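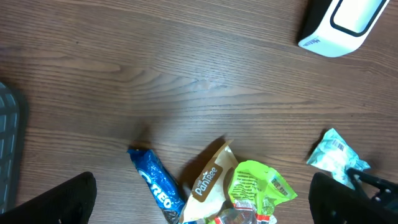
Filed under: Snacks & Pantry FAQ

Snack Basket Questions

What goes in the basket?
Single-serve packets only. Oreos, wrapped cakes and small snack bags all work. Family-size bags go on the shelf.

Does it matter if a packet is crumpled?
No. Check that the seal is closed and put it in. Wrinkled bags take up less room if you lay them flat.

How many fit?
The Tanoli basket we use holds 18 small packets with the lid left off. Heavier things go on the bottom.
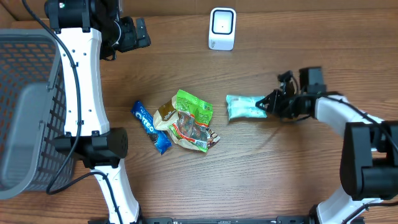

Should I sort before I fill it?
Yes. Spread everything on the table first and pull anything past its date. Cookies go at one end, salty snacks at the other.

How do I clean a plastic basket?
Warm water and dish soap. Use a soft brush on the openings in the sides and let it dry before refilling.

How often should it be refilled?
Every 2 weeks.

18 shares | 2 comments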